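4.2 Picking up cutlery from a woven placemat: the narrow fingers against the wide ones 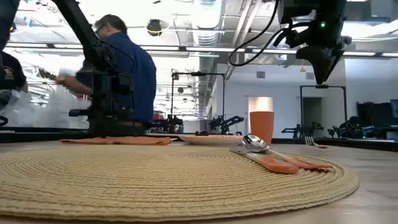 Figure 6. Table-setting task seen from the low fixed camera, with the tapered gripper fingers at upper right and the orange-handled cutlery on and beside the placemat.

We now turn to the part of the study that took up most of our October, and which, we should admit at the outset, we had expected to finish in an afternoon. The table-setting task looks gentle enough on paper. A spoon, a knife, a fork, a cup, a plate and a folded napkin must be brought to their places, and none of these things is heavy or especially fragile. What makes the task hard is that cutlery is thin and shiny and lies very close to whatever is underneath it, so that a gripper has hardly any room to get its fingers around the sides. When what is underneath is a woven placemat with raised cords, as in Figure 6, the fingers may also catch in the weave, and then the whole placemat travels along with the spoon.

We compared two sets of fingers on the same arm. The first set, which we call the Jostent fingers after the workshop that cut them for us, tapers to a narrow tip. The second, the Hegarty fingers, is wider and has a soft pad on its inner face. Both were driven by the same controller with the same closing speed, and both were held to the same limit on closing force. Each set was given 300 attempts, divided evenly between spoon, knife and fork. The starting positions were drawn from a list prepared by Harpreet Thibodeau before any of the attempts were made, so that whoever was laying the table had no say in whether a given start was an easy one or a nasty one. We are grateful to her for her patience with this list, which went through a good many drafts.

Of all the starting layouts, those in which two pieces lie across one another deserve a word of their own. In Figure 6 the spoon and the knife overlap on the placemat while the fork rests on bare wood beyond the rim, and so a single layout contains both of the surfaces we cared about. With overlapping pieces we counted an attempt as good only if the requested item was lifted clear and the other one was left on the table. Lifting both at once was counted as a failure, even though Amrit Lavoie argued, with some warmth and over several lunches, that a person laying a table would be rather pleased to pick up two things together.

On bare wood the two sets of fingers were hard to tell apart. The Hegarty fingers were a little more forgiving when the arm arrived slightly to one side of the handle, and the Jostent fingers a little better when it arrived slightly too high, but we would not wish to build an argument on either. On the placemat the difference was plain. The narrow tips could settle between two cords and close on the handle from below its widest point, whereas the wide pads tended to rest on top of the cords and pinch only the upper curve, from which a glossy rounded handle slips very easily. The knife suffered most from this, and the spoon least, as its neck offers a second place to take hold.

The narrow fingers had troubles of their own, and it would be unfair to leave them out. When they came down at a slant, one tip would now and then slide under a cord and drag the placemat. Karine Kowalchuk cured most of this by asking the controller to bring the wrist upright over the last 90 millimetres of the descent, and to stop at the first sign of contact before closing. We then repeated the slanted starts with both sets of fingers, so that the change would favour neither.

A few words about the camera, too. We had begun with an overhead view only, from which the height of a handle above the weave is very difficult to judge. The low view used for Figure 6 shows the raised bowl of the spoon and the upturned tines of the fork much more clearly, and Rosaire Beaulieu found it a great help when sorting failures by cause. It was used for this sorting and for the figures, and was never passed to the controller, which worked from the overhead view throughout.

The cup and plate were handled in separate runs and are reported in Section 4.3. The napkin, which behaves quite unlike anything else on the table, is left to Section 5, where the Irard controller is also tried with a slower closing speed.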